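What a lovely afternoon we had at the Seyoum open house in March! Over 200 people came through the doors, and the line for coffee reached the coat racks before the first talk had even begun.

Our group went mostly for the panel on political theory in the main reading room, where Hawi Gebreyes spoke about her new book on exile and citizenship. She read for longer than planned (and we were glad she did), then took questions on whether a person can belong to a city without belonging to a state. I filled 4 pages of my notebook and can still read most of them.

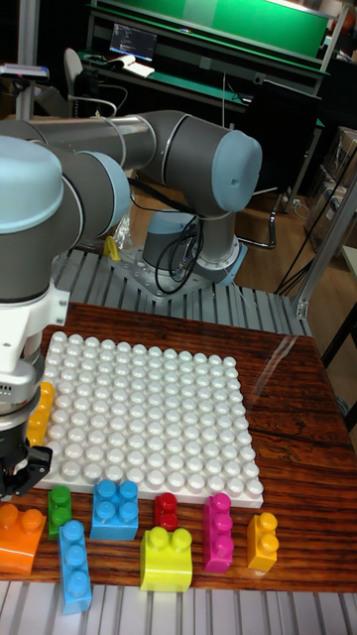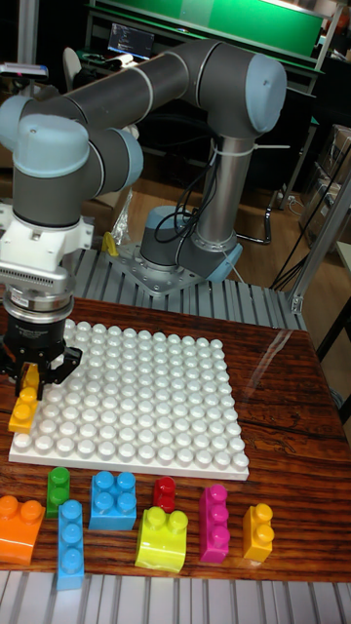
Koldale Reading Circle – Visits and Events

After the break, Yeshi Tesfamariam led a smaller session upstairs on teaching criticism to first-year students, with 40 chairs set out and people sitting on the windowsills besides. She passed around old syllabi with her own pencil notes in the margins, and I could have spent the whole hour on those alone. The talk drifted to translation, as it always does with this crowd, and ran on happily until the building closed.

The book table was nearly bare by then, but I did get the last paperback – a little bent at one corner – and read the first chapter on the ride home.

Recent items
Notes from the Plavo lecture
Spring reading list
A visit to the Kustent archive
Four essays on exile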